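Lultden HC-2 Head Camera Kit
Egocentric capture for gripper and hand comparison work

The HC-2 is a head-worn colour camera with a matching robot head bracket. The same unit records a person doing a task and then a robot doing it, so that the two sets of footage share one lens and one viewing height.

Supplied in the kit
Camera body with fixed wide lens
Padded head strap
Bracket for the Backlund torso frame
Controller box and 7 m cable
Calibration card

Mounting
Tilt is set by a notched hinge with 12 positions. For tabletop work, start at position six and adjust until both wrists stay in view at full reach. The camera body weighs 156 g without the cable.

Compatibility
The controller accepts trigger signals from Flornari two-finger and three-finger grippers. Other makes need the adaptor lead, sold separately. Firmware from March or later is required for two cameras on one controller.

Comparing grippers on household tasks
Bin liners are a useful test for a gripper, as thin film gives little for a force sensor to read. Murali Poojary at our Zukville workshop recommends recording the bare-handed version first, then matching the contact points with each gripper fitted. With the palms flat against the outside of the black bag, one each side of the opening, the fingers and the right thumb can be read against the rim, and the bottles, paper cup and Dentyne Ice wrapper inside remain visible between them. Glossy film produces bright creases, so lock the exposure before recording.

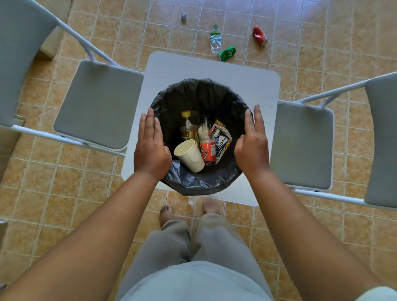 Spares
Straps and hinge screws are stocked at Zukville. Quote the serial number on the underside of the controller when ordering.

Technical enquiries: Vasanthi Mudaliar, Lultden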